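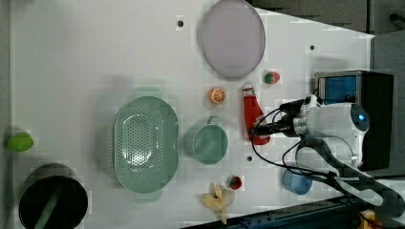 Software > Reading and libraries > Catalogue programs > Gurkerer

Gurkerer

Gurkerer is a free computer program for keeping a catalogue of digital comics and e-books. It reads the files that the user already has on a disk, collects the information about each title in a small database, and lets the user search, sort and correct this information. The program is developed by Hajji, a small software company with its office in Ginville, together with a number of outside contributors. It runs on the usual desktop systems. There is no version for telephones, but the catalogue can be read on a telephone or tablet by means of Civo, a companion server which is delivered separately.

Gurkerer is often named together with comic reading apps, but its own reading window is very simple and it was added late. Most users open the files in another program of their choice, and Gurkerer only remembers where the file is and whether it has been read.

Name

The name has no official explanation. In early versions the program was called "Shelf list", and this older name can still be found in some parts of the settings file. The company writes the name with one capital letter only. The spelling "GurkeReader", which is seen on download sites, is a mistake and was never used by the developers.

History

The first version was written as an internal tool. Hajji was at that time digitising the comics collection of a lending library in Ginville, and needed a way to find double files and missing issues. The tool had no graphical window and wrote its results into a plain text list. When the library work was finished, the source code was put online with a very short manual, and other people began to use it for private collections.

The graphical version followed in April of the next year. It introduced the three-column window that the program still has: the series on the left, the issues in the middle, and the details of the chosen issue on the right. This version could also import lists from a spreadsheet, and for many users this was the reason to try it, as they had kept their collection in a spreadsheet until then.

Version 3 changed the database format and was received badly at the beginning. The conversion of an old catalogue could take a long time, and notes written by the user in the field "Remarks" were shortened to 60 characters without any warning. A corrected version was published 18 days later. It could bring back the full remarks if the old catalogue file had been kept. After this event the program makes a copy of the catalogue before each change of version, and the copy is not deleted automatically.

Version 4 added support for series that are read from right to left, a better handling of special issues and annuals, and the reading window. Version 5 is the present main version. It separated the catalogue from the cover pictures, which are now stored in their own folder, and so the catalogue file became much smaller. 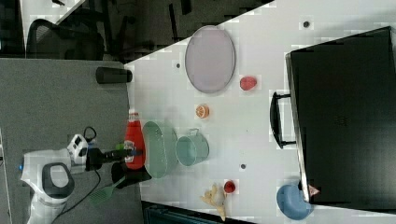

Functions

Scanning

The user gives one or more folders, and Gurkerer looks through them for files which it knows. It accepts CBZ, CBR, CB7, PDF and EPUB files, and also ordinary folders of pictures if each folder contains one issue. In the case of CBR files the program can only read the contents and cannot write anything back into them. Those who wish to store corrected information inside the file must convert it to CBZ first. The program can do this conversion itself, one file at a time or for a complete series.

During the scan the program reads the information stored inside the file, if there is any. If there is none, it tries to understand the file name. The rules for file names can be changed by the user. The standard rules expect the series name first, then the issue number, then the year in brackets. Names that follow another order are placed in a list called "Unclear", where they wait until the user has decided about them.

Series and issues

Each issue belongs to exactly one series. A series can have a parent series, and this is used for titles that were stopped and began again with a new numbering. Collected volumes are treated as separate items, but they can be connected with the issues which they contain. If a volume is marked as read, the program asks whether the connected issues should be marked too.

Issue numbers are stored as text, and for that reason numbers such as "0", "1/2" or "14A" are possible. The sorting of such numbers follows a table that can be edited. In the standard table, an issue with a letter comes directly after the issue with the same number and no letter.

Reading state

An issue can be unread, begun, read or put aside. The state "put aside" was added at the wish of users who did not want to see unfinished series again and again in their reading list. When an issue is opened in the program's own reading window, the page is remembered. When it is opened in a different program, Gurkerer cannot know the page, and only marks the issue as begun.

Searching

The search field accepts simple words and also short conditions, for example a publisher together with a year. Searches can be saved and then appear in the left column like a series. A saved search is always up to date and does not need to be started again by hand. Accents are ignored, unless the user puts the word in quotation marks.

Reading window

The reading window shows single or double pages and can be switched to right-to-left order. Zooming follows the mouse wheel. A guided view, in which the reader moves from panel to panel, is not included. It has been asked for many times, and the developers have answered that good free readers with this function exist already and that they prefer to work on the catalogue.

Civo

Civo is a small server that makes a Gurkerer catalogue available in the home network. It can be installed on the same computer as the main program or on another one which has access to the same files. The user opens an address in the web browser of a tablet or telephone, sees the catalogue with its covers, and can download an issue or read it page by page.

Civo sends the pages in a reduced size if the screen is small. This makes reading faster on a weak wireless connection, although small lettering can become difficult to read. The reduction can be switched off for each device. PDF files are an exception: Civo sends them complete, and the device must have a program of its own to show them.

The server can have up to 5 user accounts, each with its own reading state. An account can be limited to certain series, so that for example children see only the titles chosen for them. Changes in the catalogue itself are possible only from the main program.

Civo was not planned for use over the open internet. The manual advises against this, and it describes how to reach the server from outside by a private network connection.

Catalogue format

The catalogue is one single file in a common database format, and its structure is described in the manual. Several small tools by other authors make use of it, among them a program that prints shelf lists and one that compares two catalogues and shows what is missing in each. The catalogue can also be exported as a spreadsheet or as a web page without covers.

File locations are stored relative to the main folder. A collection can therefore be moved to a new disk, and it is enough to give the new main folder once. Catalogues made before version 3 stored the complete location, and a change of disk made it necessary to scan everything again.

Reception

Gurkerer has a small but faithful group of users. It is praised mostly for its speed with large collections and for the fact that it never renames or moves a file without being asked. The program also does not need an account or a connection to any online service, although it can fetch missing information from a source on the internet if the user enters one in the settings.

The criticism concerns mainly the appearance of the window, which looks old beside newer programs, and the long settings page. New users often do not find the list "Unclear" and believe that the scan has left out a part of their files. Since version 5 the number of unclear files is shown at the bottom of the window after each scan.
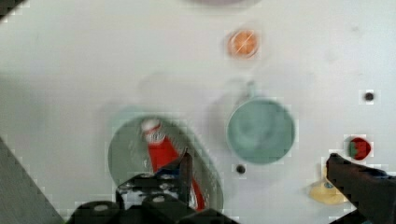
One user wrote in the Ginville forum that it took a whole evening to correct the file name rules, but that after this the complete collection was sorted properly for the first time, with the annuals in the right places. The same user found it a pity that the rules could not be tested on a few files before a full scan. A test button for this purpose was added in a later revision of version 5, next to the field where the rules are entered.

Licence and distribution

The source code of Gurkerer is free and may be changed and passed on under the same conditions. Civo has the same licence. Hajji earns money with support contracts for libraries and archives, which receive corrections earlier and can ask for help with the conversion of older catalogues. The corrections become available to all users with the next regular version.

Translations are made by users. A translation is included in the installer when all texts of the main window are ready, and texts still missing in the settings are then shown in English.

See also

Comic book archive formats
Library cataloguing software
E-book readers
Home media servers

Last updated: March 2024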